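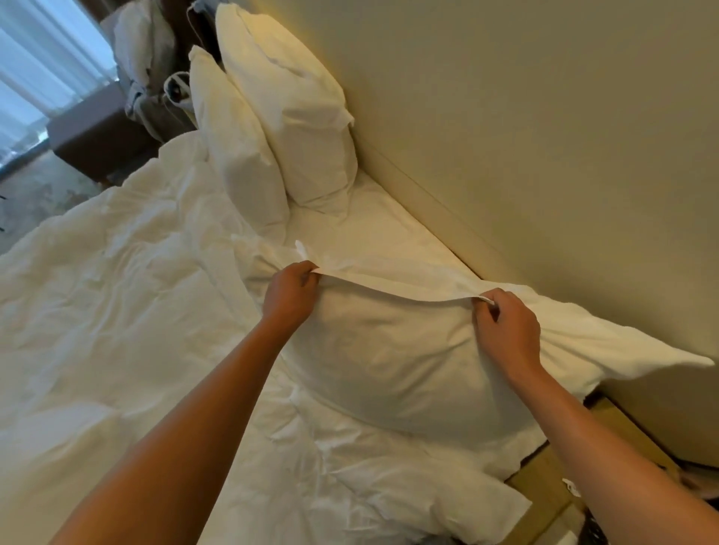

Photo: Bresummont Guest Rooms / housekeeping gallery

Changeover at Bresummont, in one bed

Guests tend to think a room makes itself between ten in the morning and two in the afternoon. We've been letting out rooms long enough to have put on, by the linen book's reckoning, 1,207 pillowcases last season alone, and the job has not become any more glamorous. It has its own small satisfactions, most of them to do with corners.

The gallery opens with the pillowcase, which is where most arguments in our laundry room begin.

The pillowcase, going on
Two hands on the opening, fabric pulled taut, and a pillow with no intention of helping. There is a school of thought that says you turn the case inside out, grab the pillow by the ears and shake. We have tried it. It works beautifully on a pillow with ears.

The other pillows
Already up against the wall at the head of the bed, looking smug. Everything is plain white here, a decision made in the Urnulum room years ago after a regrettable period of paisley. White shows every mark, but it can all go in the same hot wash, and paisley never once matched the curtains anyway.

The duvet
Still rumpled, and it will stay that way until the pillows are sorted. Doing it first means doing it twice. Allow about five minutes for the smoothing, longer if you are the kind of person who can see a crease from the hallway.

The wall side
Any bed pushed up to a wall has one good side and one side you reach with your fingertips while kneeling on the sheet you've just flattened. The fitted sheet has come up smooth along there, and we would like that noted.

The Akpalu room gets the same treatment, except that its bed stands clear of the walls and the staff fight over it. Extra pillows are kept in the hall cupboard, two to a shelf. Please help yourself, and please leave the cases on when you go. We'll take them off. It's much the easier half of the job.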